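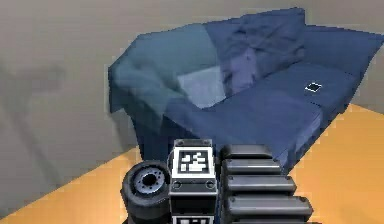
Wastlow to trial independent concussion spotter for second half of season

Wastlow will place an independent medical spotter in the stands at every home match from July, under a trial agreed with the league's medical panel. The spotter will have authority to order a player off for a head injury assessment without the consent of the coaching staff or the referee's prior approval.

The protocol applies to first-team and reserve fixtures. The spotter, a physician with no contract with either club, will watch a video feed supplied by Skalaron on a delay of 2 seconds and will be connected by radio to the fourth official. When a removal is ordered, play stops at the next dead ball and a temporary substitute may enter. The assessment lasts a fixed 17 minutes, including rest time before the balance test. A player who is not cleared in that period cannot return, and the temporary substitution becomes permanent without counting against the club's allowance.

Under the current rules, the decision to remove a player rests with the team doctor, who must first be waved onto the field. A review of league matches last season logged 369 head contacts that led to a stoppage or a visible change in a player's movement. The review did not record how many of those players were later diagnosed with a concussion.

The club said its own medical staff would keep responsibility for all other injuries and for the graduated return to play. Baseline tests of memory, reaction time and balance will be completed before the first fixture. A player without a valid baseline will not be eligible for selection.

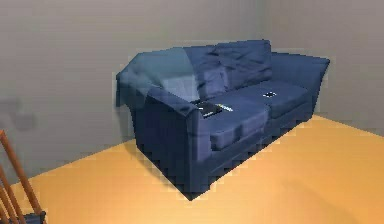
Motitz, one of the clubs due to visit during the trial, said in a written response that it supported the removal rule but wanted the length of the assessment shortened. It said a side could spend most of a half with a temporary player in a specialist position, and asked that goalkeepers be handled under a separate procedure. The panel has not replied to the request.

Vaughan, which shares a training ground with Wastlow, has applied to join the trial at reserve level only. Its application will be considered on Friday.

Data from each assessment will be stored without player names and passed to the panel at the end of the season. Coaches who delay a removal ordered by the spotter face a touchline ban of one match for a first offense. Referees will be briefed on the radio procedure before the opening fixture.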